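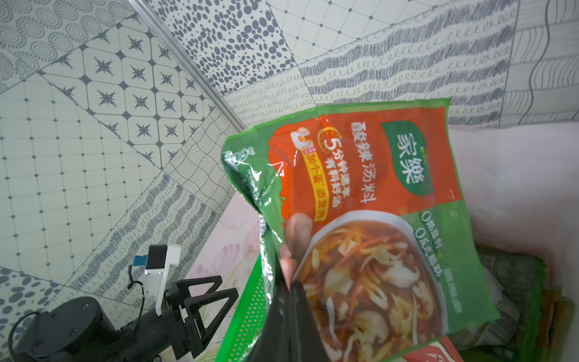 # Tollitz open-day notes and data card

Written up Jan 28, 2022, after an afternoon at Tollitz. This file sits beside the log we were allowed to take away. It covers one demonstration: two robot arms moving packets of instant soup and the like between a green basket and a gift bag. Bestard supplied the control software and Tilahun ran the recording. I went along as a possible buyer of the data, so read the rest with that in mind.

## What the invitation said

"Fully autonomous bimanual packing of everyday goods." Three of those words need care.

- **Fully autonomous** — a person sat at a keyboard throughout. I was told the keyboard was for starting and stopping runs. I couldn't see the screen from the visitors' side.
- **Bimanual** — two arms, yes. Whether they work together or simply take turns is left to the reader of the log.
- **Everyday goods** — crinkly plastic packets, which I'll grant are awkward. They fold, they slide over each other, and a packet can be held by one edge and still hang at a silly angle.

## What's in the log

| Field | Value |
|---|---|
| Sessions | 1 |
| Attempts | 44 |
| Time steps kept per attempt | 1,536 |
| Rate | 15 per second |
| Outcome label | `done` / `not_done` |

The outcome label was typed in by the people running the demo. There is no second labeller and no written rule for what `done` means. I asked if a packet dropped on the table and picked up again counts, and got two different answers.

## The task

Each attempt is meant to start with one gripper in the basket and end with a packet inside the bag.
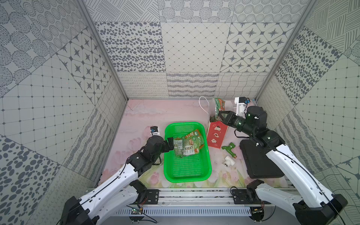
Grirano's reply, when I sent round a draft of this card, was that I was being unfair: soft packaging defeats plenty of costlier systems, and a visitor who has only watched for an afternoon ought to say so. Fair enough, I've now said so. It doesn't change the table.

## Known problems

1. Nearly 40 minutes of the visit went on setting up, and none of that is logged. If anything was adjusted by hand between attempts, you won't find it.
2. Tollitz chose the packets and the bag. I asked to try a packet from my own coat pocket and was told "perhaps in June".
3. The walls of the booth are covered in busy patterned tiles. I was told this makes the vision more robust. No runs against a plain wall were offered, so I can't say.
4. Attempts are numbered in the order they were exported, and I have no proof it's the order they were run.

## Using it

Fine for testing a loader or looking at how grasps on floppy plastic begin. Please don't quote a success rate from it — the label won't bear the weight.

## Open requests

- Written definition of `done` (asked Bestard, no answer yet)
- Raw timestamps (Tilahun says these exist)
- A repeat visit with our own packets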